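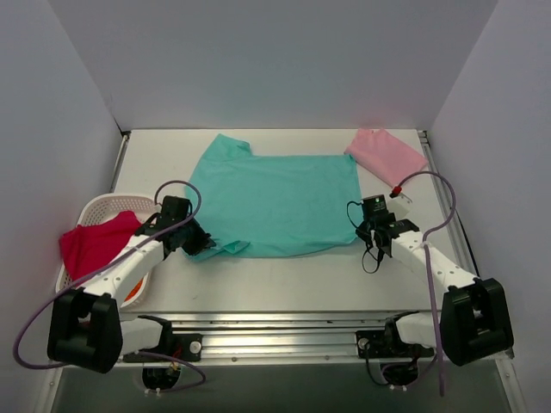
Slide 1. Which gripper folds better?

Hi everyone, I'm Rosemarie Ackermann, and I get to talk about fingers for the next little while! Thank Ánh Vi and Lawal Ajayi for the bench work. Ask who has folded laundry this week (wait for hands).

Slide 2. What we compared

Same two arms, same controller, same bench, two sets of fingers. The Tritus set is stiff with a narrow tip. The Mangundap set is softer and wider, and it gives a little when it meets the table. We ran 200 folds with each. I was sure the soft ones would win... hold that thought.

Slide 3. Picking up a corner

This was my favorite part of the project. A cloth lying flat gives you almost nothing to grab, so everything depends on how the tip slides under the edge. Tritus got the corner on the first try in 68 percent of runs. Mangundap did worse on thin cotton but was lovely on towels, really lovely. Play the towel clip twice, people always ask.

Slide 4. Cables

Go slow here. Our worst week had no finger trouble at all, it was a cable pulling on the wrist whenever the arm reached across. Jagadeesh rerouted it with more slack and the odd little twitches went away. If you're comparing grippers, check this before you blame the fingers!

Slide 5. What we don't know yet

Only 7 fabrics so far, nothing with buttons or zippers. Both arms always wore the same fingers. Gert Potgieter wants to try one of each, and I can't wait to see it.

Slide 6. Questions

If short on time, skip the controller settings and go straight to questions. Spare fingers are in my bag, pass them around and get them back before lunch.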